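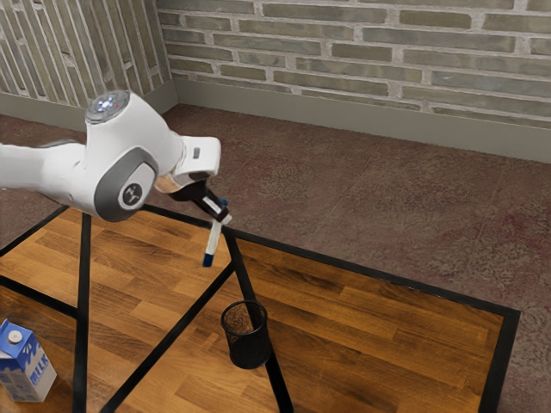 Septic tank

A septic tank is a buried, watertight box that takes the waste water from a house which isn't joined to the public sewer. I've lived with one at the edge of Guris for most of my adult life, so I'll admit I'm fonder of the subject than most people are (my family leave the room when I start).

How it works

Everything from the sinks, bath and toilet runs down one pipe into the tank. Heavy stuff sinks and makes a layer of sludge, while fat and soap float up and form a crust called scum. The fairly clear water in between flows out to a drainage field, where it soaks away through gravel and soil. Bacteria do a lot of the work, and they don't thank you for tipping bleach down the sink!

Most older tanks round here have 2 chambers with a wall between them, so that solids settle in the first before the water moves on. Mine is one of these, holds 2000 litres and sits under the lawn with its lid 300 millimetres down, a proper nuisance when the ground is frozen.

Types

Brick tanks are the old sort, and you still find them on farms out towards Yilma. Concrete ones came next – very heavy, very hard to shift. Newer tanks tend to be plastic or fibreglass, and the round ones with a narrow neck are often called onions. The Prusum, a squat plastic tank sold locally, is what my neighbours put in when their brick one cracked, and I was quite jealous of how easily the lid came off.

Emptying

Sludge builds up whatever you do, so a tanker has to come and pump it out. I have mine done every September, before the wet weather. Hider, the firm I use, like to have the lid dug out ready and the gate left open.

Signs of trouble

Slow drains, gurgling, a bad smell outdoors or a patch of oddly lush grass over the drainage field all want looking into. Wet wipes are a common cause of blockages, whatever it says on the packet. Never climb into a tank or lean right in, even an empty one, as the gases can kill.

See also: Cesspit, Drainage field, Soakaway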